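Chapter 4
Round Things, Square Things: The Geometry of Furniture

Walk into any room and start looking at edges. Shelves, drawers and doors are mostly rectangles, and for good reason: rectangles stack, and they push flat against a wall. Then, often right in the middle of it all, sits a circle. Why would anyone want one? A circle wastes wood when you cut it from a board, and it leaves awkward gaps in the corners. Yet people have been eating at round tables for centuries, and by the end of this chapter you will be able to say exactly what they gain.

Start with a puzzle from the workshop of Lleucu Ifans, a furniture maker in the town of Kiltska. She had 100 inches of brass strip to run around the edge of a tabletop, and she wanted the biggest top it could enclose. A square gives her sides of 25 inches and an area of 625 square inches. A circle with the same edge comes out close to 796 square inches. Same strip, far more table! Try a 26 by 24 inch rectangle before you read on – is it better or worse than the square?

In Section 4.1 we find circumference and area from the diameter. Section 4.2 asks how many chairs fit around a table 60 inches across, and you will need a tape measure for that one. Section 4.3 takes up something artists wrestle with all the time: a circle seen at an angle looks like an ellipse, and the lower your eye, the flatter it gets. Put a dinner plate on a table and crouch down slowly. It's a wonderful thing to watch, and the math behind it is friendlier than you might expect. 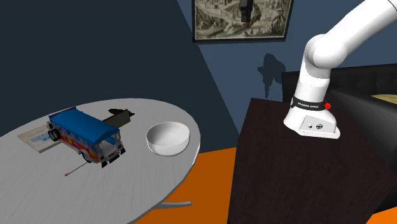
Figure 4.1 A round tabletop seen in perspective appears as a wide ellipse.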